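Gikley grasp planner, reviewed by Faraji Biwott

The sales page promises grasps on soft food with no tuning. I spent most of February tuning. Out of the box, the planner treats pastry like a wooden block, and the force limit sits five menus deep. Once I found it, things improved – though the log still flagged 1447 "minor contact events" and never said what minor means.

Perception is the better half. It finds a curved object on a plain plate quickly enough. Replanning is slow, and the preview window forgets its settings every time you close it.

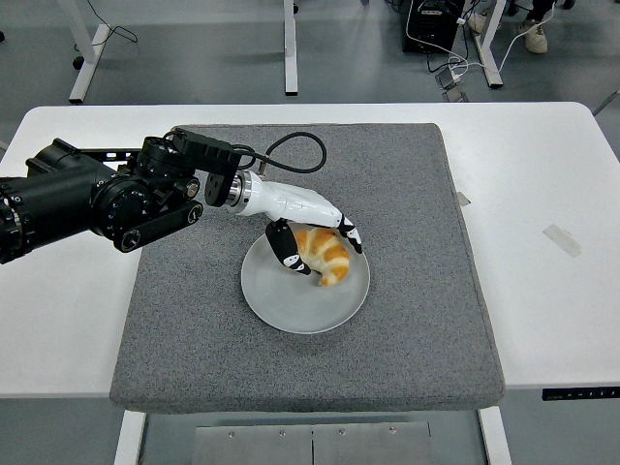 Edine Manipulation Software Team

Croissant on a gray plate, pinched between thumb and finger. I'd want the same result on a crowded tray before paying for a license. We're staying with Emix for now – it's ugly, but I can read its config files.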